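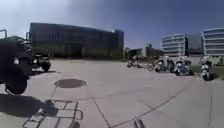
Renen abre inscrições para o Pátio Zotusside, um dia inteiro dedicado aos veículos utilitários de trabalho

Jul 21, 2022

A Renen abriu hoje as inscrições para o Pátio Zotusside, encontro ao ar livre para quem conduz, repara ou simplesmente gosta de veículos utilitários de todo-o-terreno. A primeira edição realiza-se em outubro, na placa de betão do antigo parque de cargas de Zotusside, e estamos mesmo muito contentes por finalmente o podermos anunciar!

O recinto tem lugar para 81 veículos em exposição. São bem-vindas máquinas agrícolas ligeiras, viaturas de apoio florestal, buggies de carga e utilitários de estrutura aberta, de qualquer ano e em qualquer estado de conservação, desde que entrem pelo portão pelos próprios meios. Pneus de tacos com lama antiga são aceites e até apreciados (a lavagem fica ao critério de cada um).

"Há anos que vejo estes veículos passarem na estrada, carregados de lenha ou de vedações, e sempre tive vontade de parar os donos para fazer perguntas", conta Umut Kocabaş, responsável pelo programa. "Como é que reforçaram o arco, que pressão usam nos pneus, porque é que escolheram aquele eixo. Agora vamos poder fazer essas perguntas todas no mesmo dia, com o capô aberto e um café na mão."

Um pátio para ver de perto

Não haverá barreiras entre o público e os veículos. Os proprietários que o desejarem podem deixar os visitantes subir, sentar-se ao volante e espreitar a mecânica, sempre com o motor desligado. Cada participante recebe uma placa de cartão onde escreve, à mão, o que o veículo faz durante a semana. Gostamos especialmente desta parte, porque um utilitário conta-se melhor pelo trabalho que já fez.

Durante a manhã decorrem 3 oficinas práticas, preparadas com a equipa da Oral:

Pneus para terreno misto: leitura do desgaste, pressões e reparação de furos no local.
Arcos e estruturas tubulares: inspeção de soldaduras, pontos de fixação e corrosão.
Carga e reboque: distribuição do peso, cintas e travagem em descida.

Cada oficina tem 19 lugares e dura uma hora e meia. A inscrição é gratuita, mas separada da entrada no recinto, e convém levar luvas. A oficina de pneus inclui uma parte ao nível do chão, pelo que se aconselha roupa que possa sujar-se.

À tarde, a Pilo monta um percurso de manobras a baixa velocidade, marcado com cones sobre o betão. Há curvas apertadas, marcha-atrás com atrelado e uma paragem de precisão junto a uma linha. Não há cronómetro nem classificação. As tampas de visita e as juntas do pavimento estarão assinaladas no mapa entregue à entrada, e pedimos aos condutores de veículos mais pesados que sigam os corredores indicados.

Inscrições e acesso

A entrada do público é livre até ao limite de 400 pessoas em simultâneo. Os veículos em exposição devem ser inscritos previamente na página da Renen, com uma fotografia, as dimensões e o peso em vazio. O portão abre aos expositores às 7h30 e ao público às 10h00. O recinto tem pouca sombra natural, por isso recomendamos chapéu e água. Cães com trela podem entrar.

Contacto para a imprensa: Umut Kocabaş, gabinete de programação da Renen. Pedidos de acreditação e de visita prévia ao pátio são recebidos através do formulário de imprensa.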